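A Small Beige Tea Set for Two
November
By Annick Paquette

I bought the Brinholm set for afternoon tea. It has a pot, cups with saucers, and a flat round piece for the pot to stand on. I wanted something plain that would not need much room. I paid for it myself and Ritside did not ask me to write this.
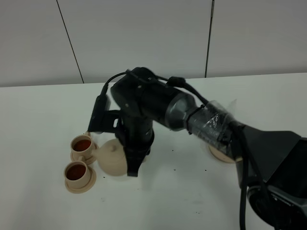

I use 6 grams of black tea and 200 ml of water for each cup. Our usual tea is the MacDonald breakfast blend, which comes out dark. With a lighter tea I let it stand longer, up to 13 minutes for the roasted kind.

The shop listing did not say much about the round pieces, so I had to look them over when the box came.

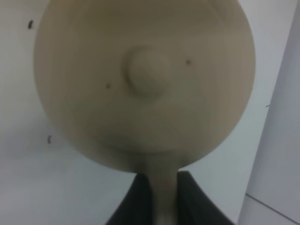

Flat pieces are the first thing I check in any set, as they are the ones most likely to rock. I run a thumb along the edge and then try them on the counter. There is a small raised knob near the middle of this one, with a little dark dot on either side of it. The outside edge is smooth.

Cleaning is simple. I rinse everything with hot water and leave out the soap.
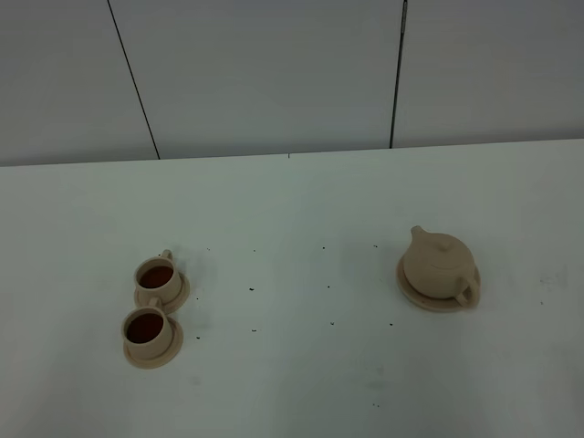 I wipe the table last, once the cups are put away. A damp cloth picks up dry leaf better than a brush does.

The handles are small. One finger fits through, so I pick up a full cup by the saucer and set it down before drinking.
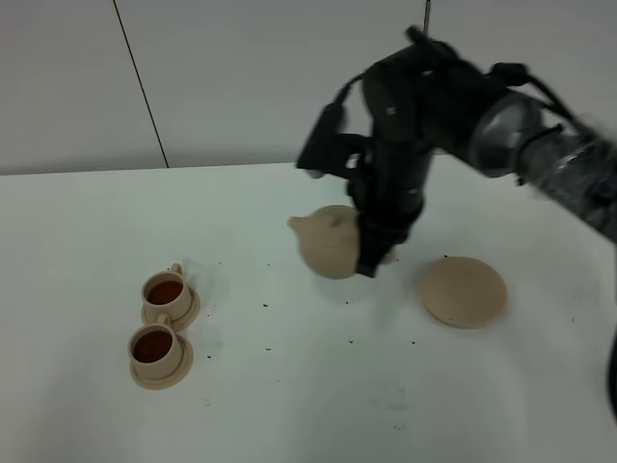 Teapot just off the table, both cups with tea in them.

Comments (2)

Shirley Tremblay
Does the lid stay on when you pour? My last pot dropped its lid every time.

Annick Paquette
Mine has stayed put so far. I don't fill it to the top.

Contact | Copyright Lurkonance | Back to top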